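Kirkport Equipment Review Group
Minutes, May meeting

Opened at 4:12 p.m. Minutes of the last meeting were accepted with one spelling fix.

Item 1. Skavier handheld gripper kit

The quote from Skavier is $695 per kit, with a 12-month service plan included. Replacement fingers are sold in pairs and are not covered by the plan. Viktória Deák went through the bedroom work, which is the part of the trial we have to report on first. The two lenses sit side by side on the face of the unit, under the yellow fingers.

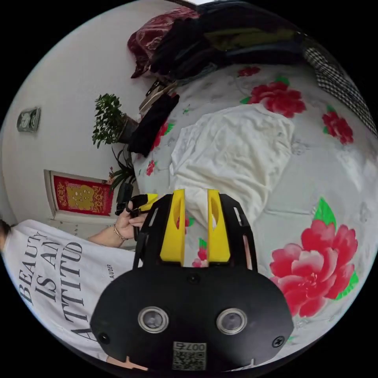

Efua Addo asked whether the price held for a single kit or only for an order of 30. She had read the quote both ways and did not want to vote until it was in writing. Viktória will ask Skavier and forward the answer.

Weight was discussed. Long sessions are tiring on the wrist, and the group would like a strap offered as an option. Gerley sells one, but it has not been tried with this body.

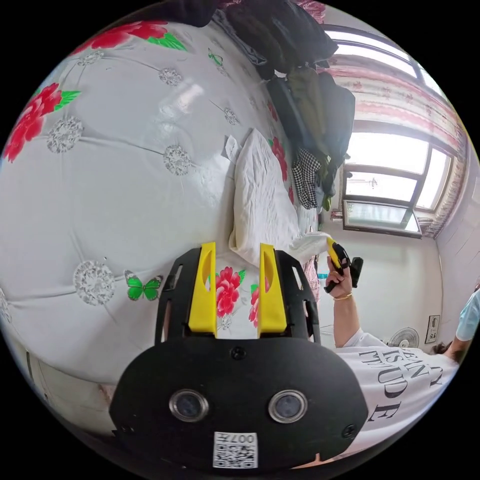 Item 2. Bedding tasks

The task list from Phuthong has 91 entries, and around a third involve cloth. Efua wants these sorted by size of item before any more are added. A quilted comforter like the white one with the peonies should be listed apart from pillows and small cloths, and clothing piled at the head of the bed needs an entry of its own. Agreed.

Item 3. Service plan

Turnaround for repairs is not stated in the plan. Held over.

Actions
Viktória: written price from Skavier, repair turnaround.
Efua: revised task list.

Closed at 5:05 p.m.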